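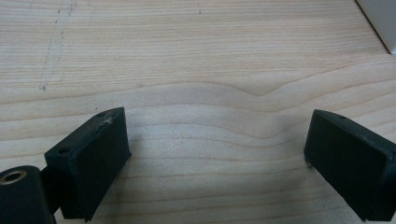

Gray scratches and specks on pale wood tabletop: clean, sand or leave alone?

Category: Furniture and Surfaces > Wood finishes
Status: Open

I have a work table in a light wood, probably ash, bought secondhand in Ostton. I do not know whether it is solid or veneer. The finish is matte. There is no label on the underside and the seller had no paperwork.

Toward one side there is a run of faint grayish marks going diagonally across the grain. They could be pencil or they could be shallow scuffs. Part of the run is a thin dotted streak with a few darker specks, and it finishes in a small smudge. A fingernail does not catch on any of it as far as I can feel. The rest of the top is in good condition, with a wave in the grain near the middle that I do not want to lose or blur.

Tried so far: a dry microfiber cloth, then a cloth dampened with plain water. No change I could measure. I have not used solvent or anything abrasive.

Questions:
1. How do I tell graphite from a scuff without making it worse?
2. If it needs abrasion, what grit, and does veneer rule it out?
3. Does a spot repair on a matte finish show afterward?

2 answers

Answer 1 (accepted)

Work from least aggressive to most and stop when the mark stops changing.

Graphite test. Use a clean white vinyl eraser, the block kind, not the pink one on the end of a pencil. Pink erasers often contain grit and will polish a matte finish. Rub lightly along the grain on one inch of the mark. If the eraser picks up gray and the mark gets lighter, it is graphite or something similar sitting on top. Brush off the crumbs and do the rest.

If the eraser does nothing, put a drop of mineral spirits on a white cotton cloth and wipe the same inch. Do the underside first, if the underside has finish on it, and wait 2 minutes to see whether it softens or hazes. Mineral spirits is safe on most cured finishes, less predictable on wax. Open a window. Lay the used cloth flat outdoors to dry before it goes in the trash.

A mark that survives both is in the finish or under it. Gray that is under the finish will not come out from above.

Solid or veneer. Look at the end of the top. On a solid board the lines on the surface carry over the edge and show up as end grain. On veneer there is usually an edge strip with its own pattern, and you may find a thin seam at the corner. The face pattern alone does not settle it. Broad wavy bands that tighten into narrow stripes, like these, are found on flat-cut boards and on flat-cut or rotary-cut veneer.
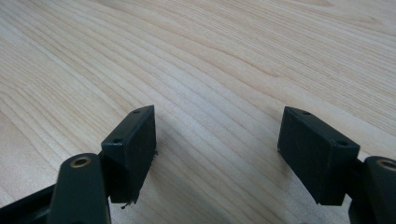
Laine Priedītis commented: The edge check fails if the strip was cut from thick stock and sanded flush. I had one from Jasholm where I could not find the seam at all. Look inside a screw hole underneath instead. Particleboard or plywood shows right away.

Reply from the author of Answer 1: Agreed, the screw hole is the better check. Adding it.

On abrasion: treat it as veneer until you know otherwise. Face veneer can be thinner than a business card. Do not use a power sander. A gray nonwoven pad used dry, with the grain, four or five light strokes, is the limit for a spot repair. It will change the sheen a little. Check it with a lamp held low at the far end of the table. If there is a visible patch, give the whole top the same number of strokes so the sheen matches.

If you have to use paper, 3000 grit on a foam backing is slow enough to control, but it polishes. On a matte top it leaves a shiny spot, and then you need the pad again to knock it back.

Answer 2

just use a magic eraser, worked on mine. Ours is a different wood though and I think it was lacquered. Took the gray off and some of the color too so maybe do a corner first

Comment on Answer 2: Melamine foam is an abrasive. It belongs after the vinyl eraser and the spirits, if at all.

17 people found this page useful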